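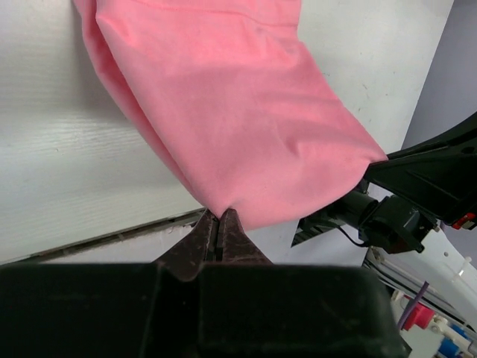 Rochelle Kasprzak says a T-shirt has exactly one correct fold, that her grandmother knew it, and that any report needing several pages to get there has already lost the argument. She said this on a Friday, before we had folded anything, and she has not softened since. We record it as the opposing view.

## 1. What we set out to do

The Furnival Hall laundry room has one long table and a great many opinions. Our project for Household Systems asked a small question: if a plain knit top has to be folded, put in a drawer, and pulled out again by someone who is late, which fold survives? We compared five folds on 20 tops, all borrowed from residents who signed a sheet and mostly wanted them back.

The original title was "Toward a Unified Theory of the T-Shirt." Our instructor crossed out everything before "T-Shirt."

## 2. The folds

We named them after bus stops so that no one in the group could get attached.

- **Narnside:** sleeves in, then in half from hem to collar. The fold most people do while talking.
- **Osgate:** thirds lengthwise, then thirds again. Rochelle's fold. She objects to the name.
- **Geltel:** in half lengthwise first, sleeve on sleeve, then halves until it fits.
- **The roll:** what it sounds like.
- **The drape:** in half over a forearm and placed in the drawer with confidence.

The last two missed out on bus stops when the route ended.

## 3. Getting it flat

We had budgeted most of our time for folding. Most of it went to the step before folding, in which a piece of cloth has to be persuaded that it has a front. A top that comes out of a basket in a ball has no obvious top, and the first edge you pick up is rarely the one you wanted. Hold it up by a random point and it hangs on the diagonal, with the part you need somewhere inside a crease.

What helped was hunting for a hem. A hem is doubled, so it feels thicker than the rest, and following it sideways gets you to a side seam sooner or later. Two people at opposite ends were faster than one, as long as they agreed which way was up. Our notes include the line "Both of us were smoothing toward the middle," written by someone who had made a ridge.
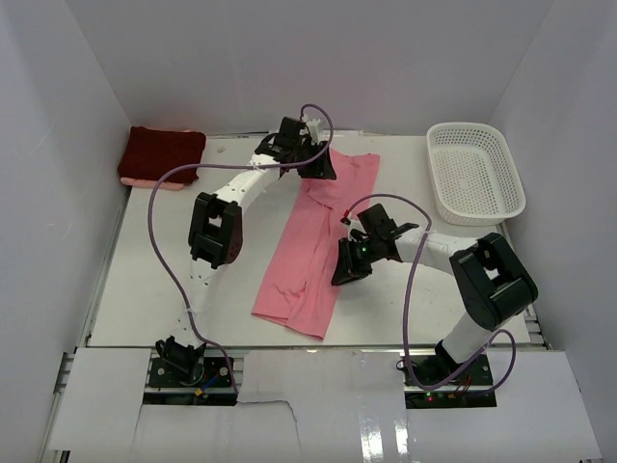
*Fig. 2. Pink garment laid lengthwise across the middle of the table.*

Laying a top lengthwise across the table gave us more room at the sides, at the cost of some reaching. We started with the collar toward us and changed after the first morning, mainly to settle a dispute.

## 4. Edges

Woven cotton will hold a crease if you press it with your hand. A soft knit takes the crease under advisement. Pull the lower edge at a single point and the cloth puckers there while the rest stays where it was, and the corner you thought you had squared is now a small tent. Gripping farther in spread the pull better. So did slowing down, although this was unpopular with whoever was holding the stopwatch. 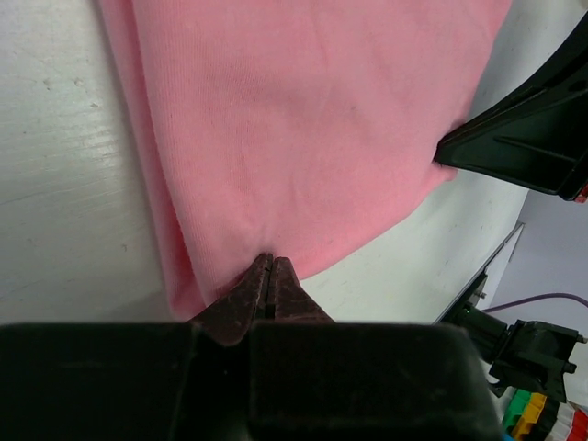 *Fig. 3. Small pucker at the lower edge, pink fabric.*

We scored each fold on three things: time on the table, whether it held its shape on the way to the drawer, and what it looked like after a neighboring top had been yanked out. The drape won the first category by a humiliating margin and placed last in the other two.

## 5. Results

Osgate held up best in the drawer. Narnside was close behind and easier to teach. Geltel made tidy rectangles that leaned. The roll did well until it met another roll.

Rochelle has read this section and asked that it be moved to the front.

## 6. Problems

We never controlled for fabric weight. One top was returned to Room 1201 inside out, properly folded, and we have apologized. The drawer test used 2 drawers of different depths, a fact discovered during the write-up. If we ran it again we would use one drawer and start with a bigger table.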